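Household Q&A > Textiles and Bedding

Plush blanket on a work table: pile marks, creases, and things that won't stay put

Asked by Emese Dudás

I use a pale pink plush blanket as a cover on a rectangular table. It is polyester, 200 cm long, bought in August. The table is where small household items get sorted before they go back to the hall closet, the bathroom or the kitchen. I have three problems with it.

1. Diagonal folds. I pull the cover straight and the folds come back after a few items have been moved across it.

2. Patchy color. Some areas look light pink and others look whitish. I can't tell if this is wear or only the direction of the pile.

3. Items tip or slide. Boxes placed on their side settle at an angle, and anything with a handle leans.

I washed it once at 40 C with regular detergent and no softener. I would prefer to keep this cover and not replace it, because a bare tabletop is noisy. Is there a standard way to fix a plush cover to a table, and can the patchiness be reversed?
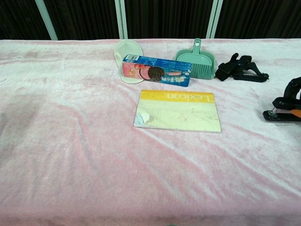
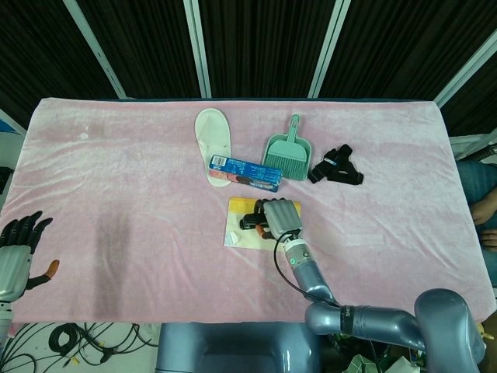
Pink plush cover with the slipper, the blue box and the mint-green brush on it.

Edit: the table has a metal frame, so tacks or staples underneath are out.

2 answers

Answer by Kálmán Kerekes
Accepted

Taking your points in a different order.

Patchy color. Light and whitish areas on plush are normally pile direction. Fibers lying toward you and fibers lying away from you reflect light differently. Test: brush one whitish patch with your palm, in one direction only, ten strokes. If it changes shade, it is pile. If it stays whitish, it is either wear or detergent residue. For residue, run a second rinse with no detergent and let it air dry. Keep it out of a hot dryer, since polyester pile mats under heat and does not recover well.

A soft clothes brush works better than the hand for the whole surface. The stiff bristles on a dustpan brush can pull the pile, and they carry grit. Check for darker areas too. If one feels damp, dry it completely before brushing. Brushing plush wet sets the pile in clumps.

Folds. These come from the cover shifting on the tabletop. A smooth top gives the backing nothing to hold. Put an open-weave non-slip mat between the two, the kind sold for use under rugs. Cut it 5 cm short of the table edge on every side so it doesn't show. Then lay the cover from the center outward. Laying it from one end and pulling is what produces the diagonals.

For the edge, use tablecloth clamps. Measure the thickness of the tabletop plus two layers of fabric before you buy. I have the Storkar spring clamps and they fit my table with plush on it. Put one near each corner and one in the middle of each long side. Don't tension the cover hard or the pile shows stretch lines.

Items tipping. A box standing on a narrow face will lean on any soft surface. Lay it on its widest face, flat on the cover. In your pictures the blue box is resting partly on the slipper, so it was going to sit at an angle regardless of the fabric. Slippers go in their own spot. Store the brush in the dustpan with the handle toward the back of the table and treat the two as one item.

If you do a lot of sorting, a shallow tray on top of the plush solves most of this. It spreads the weight and you can carry the lot away in one go.

Comment from Emese Dudás: Palm test done. The whitish patches changed shade, so it's pile. Ordering the mat. Does the open-weave type mark a painted tabletop?

Comment from Kálmán Kerekes: The PVC ones can, over months, if the paint is soft. Natural rubber can stain as well. Look for one labeled safe for finished surfaces and lift it every few weeks to check.

Comment from Etelka Hajdu: Mine left a grid on a white table. It came off with dish soap — took a while though.

Answer by Märta Granström

I would use a fleece blanket instead. The pile is shorter and it creases less. Mine is from Perkau, 136 cm wide, and I just tuck it under the legs of the table at the back. It has stayed flat.

Also keep the food boxes off it. Crumbs in plush are hard to get out, you need a vacuum with the upholstery head. And I wouldn't put footwear on the same cloth as a cookie box, even new ones.

Comment from Katalin Kerekes: Tucking under the legs only works if the blanket reaches the floor. Hers hangs slightly over the front.

Comment from Märta Granström: Then a bigger blanket.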